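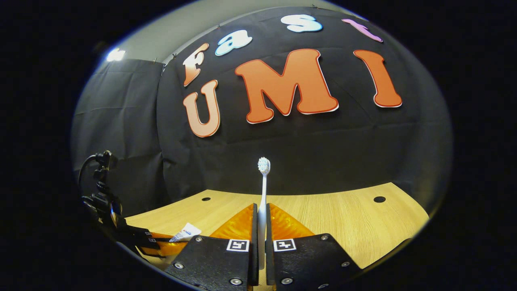

Help > Toothbrushes and display tables > Frequently asked questions

Frequently asked questions about the toothbrush collection and the display table

Plumitz collects new toothbrushes and gives them to schools, shelters and night houses in Skisance and the villages near it. We receive many kinds, and we are thankful for all of them, but the most useful kind is a simple manual one. The white brush at the top of the page has the shape we mean: the bristles stand in small tufts, the neck is slim, and the handle becomes wider going down, so a hand can hold it well. On this page I tried to answer the questions which come to us again and again. If you do not find yours, please write to us at the address at the end.

What kind of toothbrush can I give?

New manual toothbrushes for adults or for children. Soft bristles are preferred, because we do not know who will receive the brush and many persons have sensitive gums. Color is not important. Electric brushes we cannot take, and also not the separate heads for them.

Must the brush be in its package?

Yes, please. I know that many people open the big family packs at home and keep two for themselves, and then they bring us the others. This is very kind, but we can accept the others only when each brush has its own closed cover. A brush without a cover we must refuse, also when you tell us it was never used. We believe you, but the person who receives it has no way to ask you.

Do you take toothpaste?

Small tubes, yes, if they are closed and the date is good for six months or more. Large tubes are heavy in the bags and go better to the shelters directly. Ask Montserrat Villaseñor for the list of shelters which take them.

Mouthwash no. It leaked in January and we lost a full box of the paper covers.

Where do I bring the things?

To the counter of the Aguirre building, ground floor, at the side entrance. The main door is also open, but from there you must go through the whole corridor and down again. If you have more than one box, please write first, so that there is a cart for you.

How many did you give out until now?

In the last full year it was 1,410 toothbrushes. The biggest delivery was almost 300, to the schools on the north side. The smallest was four, for a family that asked us by letter.

How do you pack a set?

The regular set is called Musard, after the street where we began. It has one brush, one small tube and a card with the instructions. We put the card in first, flat against the front of the bag, then the tube, then the brush with the head up. When the head is down, the tube presses on it and the bristles get bent during the transport. The bag is closed by folding two times and not with staples, for the reason that small children open it with their teeth.

Can I help with the packing?

You can. We have a packing afternoon most months, and you do not need to know anything before. Long hair should be tied, and we ask that you wash your hands when you arrive and again after the break. Please do not come with a cold.

How should a toothbrush be kept at home?

Rinse it well, shake out the water, and let it stand with the head up in the open air. A closed travel case is good for a journey but not for every day, as the bristles stay damp there. If several persons share one cup, give each brush some distance from the others. When the bristles go to the sides, it is time for a new brush. Many people wait for a fixed date, but somebody who presses strongly will need a new one much sooner than somebody who brushes lightly.

Is it good to boil a toothbrush?

We are asked this a lot. Please do not do it, the plastic can lose its form. After an illness, take a new one.

Can our school or club have a display table?

Yes, and we are happy when it happens. You make the table ready and we bring the sets, the cards and one person who can talk about brushing. Brisa Sandoval makes the calendar for this. Write to her with two possible dates and tell her how large the group is. The largest group we can receive in one visit is 74 children, divided in turns.

What should be on the table?

Less than you think. A table with a plain top is enough. In the first years we covered it with posters, cups, a plaster model and a bowl of apples, and the children looked at everything except the brush. Now we put one brush in the middle and the sets to one side.

How do we make the wall behind the table nice?

A large piece of dark cloth does most of the work. Black is the easiest one, because a white brush and colored paper are both well visible before it. Hang it with small pins along the upper edge and let it fall down to the table. Some folds will stay and this is no problem. If the creases bother you, hang the cloth the evening before.

For the name of the club or the class, cut large letters from paper and pin them on the cloth. We find that short words are better than a sentence. Leave a thin border of another color around each letter when you cut, this makes it readable from the last row. 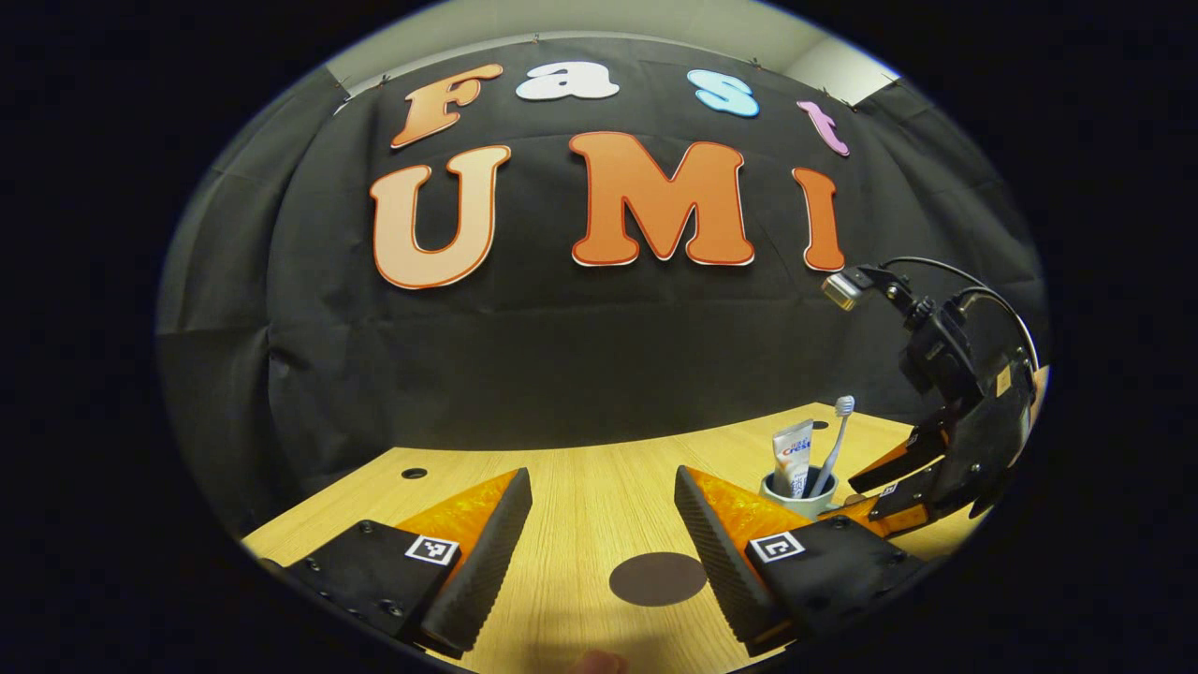
Begin with the middle letter of each word and go outward to both sides. When you begin at the left, the last letter often has no place any more and you have to take all of them off again. One pin at the top of a letter lets it turn, so use two if you have enough. Orange, pink and light blue paper we have here in the cabinet, and you can take from it when you come for the cards. Please bring back the letters which are still good after your day, for the next group will find some use for them.

Who brings the cloth?

If you have one, use yours. We lend two pieces, and they must come back folded and without pins inside. I ask you to check this with the flat hand, slowly, on both sides.

May the children keep the toothbrush?

Yes, each child goes home with a complete set. The brush that stood on the table for showing is not given to anybody. We keep it for the next table.

Do you accept money also?

For the moment we do not. We prefer that you buy a few brushes in the store near you.

Related questions
Musard set: the text of the card
Which shelters take large tubes
Borrowing the dark cloth
Packing afternoons, what to wear
How to ask for a delivery to your school

Contact: Plumitz, Aguirre building, side entrance, Skisance | Copyright Plumitz | Back to top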